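**Monday, glass wiping, rules for the display fridge task**

Carried over from last week: the wiping rules were written for the office windows at Keltano and don't fit a food cabinet. Serpil Coşkun and I went through them line by line this morning before any recording. Notes below are what we agreed, plus what I still want changed in the Sevelis task sheet.

What the old sheet says: "Wipe the surface until clean." That's the whole instruction. We have 664 episodes under it so far and people have done it every possible way. Some spray, some don't, some wipe in circles, some start at the bottom. Saoirse Ó Conaill pulled a batch for review and rejected 21, mostly for the cloth leaving view or the wipe starting before the hands had settled. She thinks the sheet is to blame and I agree.

New rules, display fridges only:

1. Doors stay shut for the whole episode. If a door is open at the start, close it and restart.
2. No spray on or near the cabinet. If the cloth needs to be damp, dampen it at the sink before the episode.
3. Microfiber only. Paper sheds. One cloth per cabinet, then it goes in the wash bag. A cloth that has touched the floor or the vent grille is finished for the day.
4. Fold the cloth in front of the chest, both hands in view, and hold still for 2 seconds before touching the glass. The hold is what the annotators use to mark the start.
5. Top to bottom, left door first. Lift at the door seam, don't drag across it. The edge of the frame catches the cloth and pulls the fold apart.
6. Don't lean on the glass with the free hand. Serpil wanted to allow a steadying hand on the black frame. Left open for now.
7. Stock stays where the shop put it. No moving cakes to get a cleaner background, no asking staff to do it.
8. Stop if a customer comes up to the cabinet. Don't wait it out with the recording running. End it, mark it "interrupted," step back.

Rule 7 took the longest. The Amarasinghe people had asked for empty shelves so their segmentation would be easier. My view is that a fridge in a working shop has food in it and the policy will have to cope with that. Serpil agreed. I'll write to them. They can filter by the contents tag if they want.

On labeling: "fridge" is not specific enough. Use "display refrigerator, glass door" and give the number of panels. Tinted and clear panels get separate surface tags. The dark ones reflect the room so strongly that smear scoring is unreliable on them, and they should not count toward the cleanliness score until we have a better method. I've put this in the Cukberg tracker as an open item.

Reflections on the clear doors are a smaller problem. Slightly stepping to one side helps. Don't turn off shop lights.

Fold: Serpil does quarters, I do a rough rectangle with the top corners turned over. Both pass as long as there's no loose corner hanging below the fingers when the wipe starts. Added as a note under rule 4, not as its own rule.

To do:

- Rewrite the task sheet, one page, send to Saoirse for a read
- Ask her whether the 21 can be re-tagged for grasp work instead of thrown out
- Order more cloths, same blue ones
- Decide on the steadying hand (rule 6)
- Old episodes: leave under the old sheet version, don't relabel 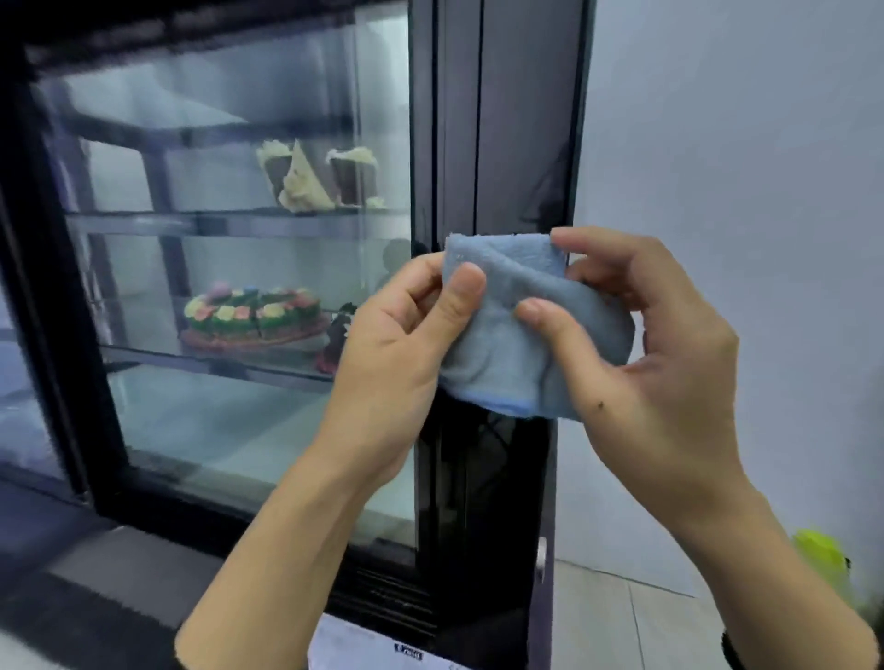 *Rule 4, cloth held up at the door seam.*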